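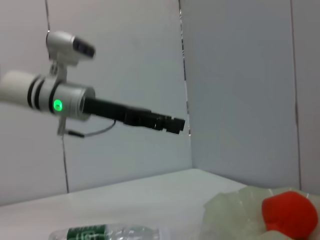 Desk tidying and small storage: your questions

Last updated 02/10/2022

What do you mean by "small storage"?

Anything that sits on top of a desk or table and holds other things. Open bins, mesh pots, pencil holders, bowls and trays all count. Shelving, drawer units and filing cabinets are on our furniture page.

Where should I start with a messy table?

Take everything off it and wipe it down. Put back the containers first and leave the loose items until last. If you do it the other way round you end up fitting the containers into whatever gaps are left, and they are never where your hand goes.

My table is white and everything shows. Does that matter?

It shows pencil marks and ink sooner than a dark one. On the other hand, you can see at once what has been left out. The exception is white things on white. A tissue or a scrap of cloth can sit there all day without being noticed, so wipe with your hand as well as looking.

Which containers do I need?

Most people manage with an open bin for bulky things, a mesh holder for pens and a bowl for whatever is left. Buy nothing until you have tried what you already own. A kitchen bowl is fine.

Is a glass bowl sensible on a desk?

Yes, if it is heavy enough not to slide and you keep it towards the back. You can see what is in it without tipping it out. A fluted rim looks nice but collects dust in the folds, so rinse it when you do the table.

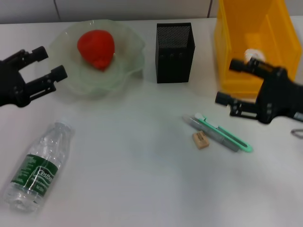
Keep soft and light things in glass. A toy strawberry or a ball of wool will do no harm, but keys and scissors will chip it sooner or later.

Where should I keep a utility knife?

Put away, with the blade fully in. Don't leave it lying on the table, and don't drop it in a bowl or deep bin where someone will feel about for something else. A pencil holder will do if the knife stands handle up and there are no children in the house. Otherwise use a drawer. We suggest a brightly coloured handle, mint green or orange, as it is easier to spot among papers.

Are mesh holders better than solid ones?

They are lighter and dust falls through the sides, but very fine pencil leads and pins can poke out. If you keep pins, put them in a small tin inside the holder.

How do I clean a mesh holder?

Warm water, washing-up liquid and an old toothbrush. Dry it straight away or it may rust at the corners. The Nadum holder has a coated base and can be left to drain.

Why do you recommend yellow bins?

Edeltraud Buschmann, who writes our guides, prefers them and so do many readers. In September we asked which colour people found easiest to pick out across a room. We had 1,007 replies, and 531 of them said yellow. Clear bins came second - useful if you forget what you own, less so if you don't want to look at it.

Which way should an open-fronted bin face?

Towards the hand you use most, with the slanted lip at the front. Leave enough space before it to get your whole hand in.
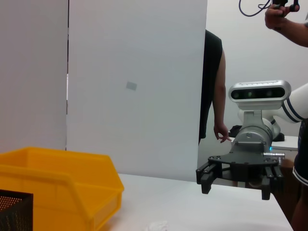 Don't stand a pencil pot right up against the front of the bin. You will have to move it every time, and after a week you will stop using the bin.

Can the bins be stacked?

The Bosta bins can, up to 2 high when full. The Cirnia ones are tapered and only nest when empty.

How often should I go through everything?

Every 14 days is enough for most desks. A shared table needs it more often.

Can I return a bin I have used?

Yes, if it is clean and not cracked. Send it back with the order slip to the Tsao returns desk. Postage is at your own cost unless the item arrived damaged.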